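Soup weather, finally

6 October 2025

I woke up this morning and the kitchen floor was cold on my bare feet, and I can't tell you how happy that made me. I've been waiting since the middle of summer for a proper soup day. We had that false start a couple of weeks back when the rain came through Floltwood and everybody put on sweaters for an afternoon, and then it went right back to being sticky and I ended up eating tomato sandwiches over the sink again. But today is a real October day, gray and a bit windy, and there has been a pot on since ten o'clock.

I've been thinking about why I love soup as much as I do, and I believe it goes back to the apartment I had when I first moved here, the one above the dry cleaner. It had a two-burner stove and an oven that ran so hot I was scared of it. I owned one good pot. I'd bought it at the Purulmont flea market for 11 dollars, dented on one side, with a lid that came from some other pot entirely, and I made everything in it. Beans, rice, popcorn, oatmeal, and soup, soup, soup. I still have it! The lid is long gone (I suspect a move, or a potluck), but a dinner plate sits on top of it just fine.

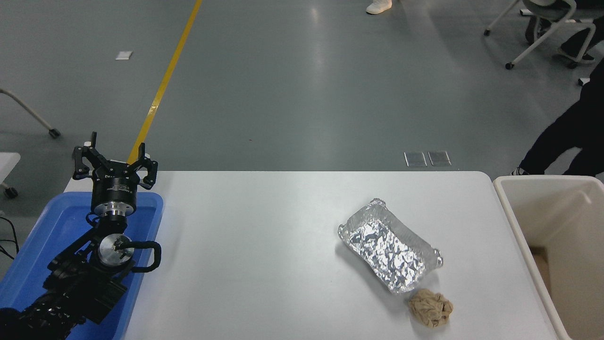
Anyway, the bean soup. A few of you wrote to ask for it after I mentioned it in the spring, and I promised I'd put it up when the weather turned, so I'm keeping my word. It isn't much of a recipe. I start with a pound of dried white beans, soaked overnight in plenty of water, and I do mean plenty, they drink more than you'd think. In the morning I drain them and get two onions going in olive oil, low and slow, until they're soft and sweet and the whole house smells like somebody loves you. Then carrots, celery, and as much garlic as you feel like peeling. The beans go in with fresh water to cover by a couple of inches, plus a bay leaf and the rind from a piece of Parmesan if I've remembered to save one in the freezer.

Then you leave it alone. I used to hover and stir and poke at it, and my beans always came out half mush and half pebble. These days I keep it at the laziest simmer the stove will give me and go do something else. This morning I folded towels and wrote a letter I've owed since August. Salt goes in once the beans start to give a little — I know people disagree on this, and I've had some very long emails about it, all of them friendly.

At the end I stir in a big handful of chopped kale and a squeeze of lemon. Don't skip the lemon. I skipped it for years out of pure stubbornness and I'd like those years back.

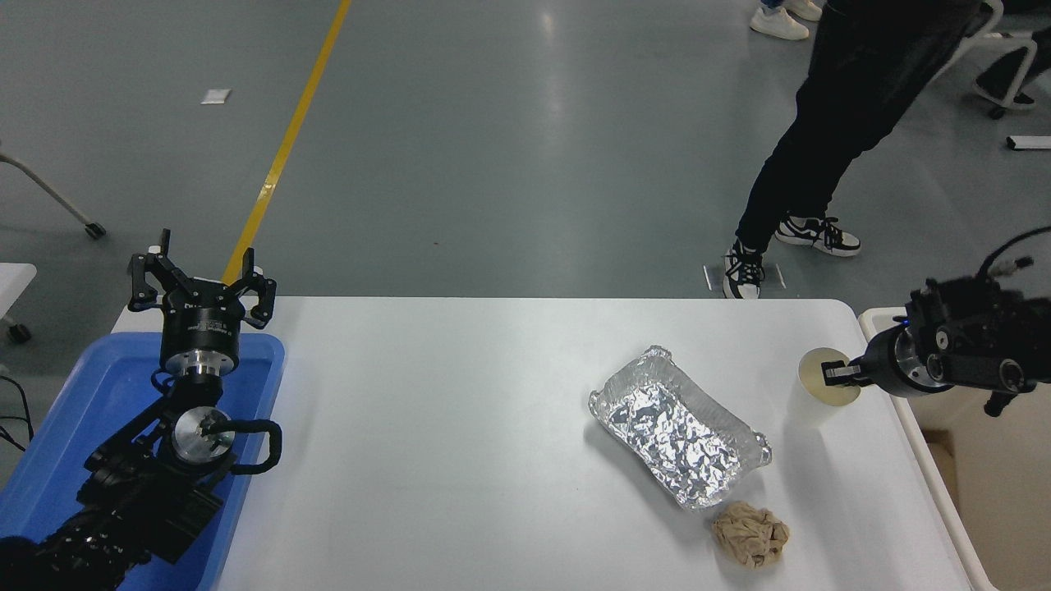

It freezes well, too, which matters to me more and more as the days get short. I like knowing there's supper in there on the nights I come home from choir too tired to chop anything. Leave a little space at the top of whatever you freeze it in, and write the date on it, even if you're certain you'll remember. I have a mystery container in my freezer right now that might be lentil and might be applesauce, and I've been putting off finding out.

For bread I've been buying the seeded loaf from Stinuvis, the little bakery behind the post office. They're closed on Mondays, so today I had to make do with crackers and the heel of last week's rye, toasted hard and rubbed with garlic. I was perfectly content with it.

Next up I want to try a squash soup with ginger, if the squash at the farm stand look any good this weekend. If you have one your family likes, leave it in the comments, and please tell me whether you peel the squash first or roast it whole, as I go back and forth on that every single year.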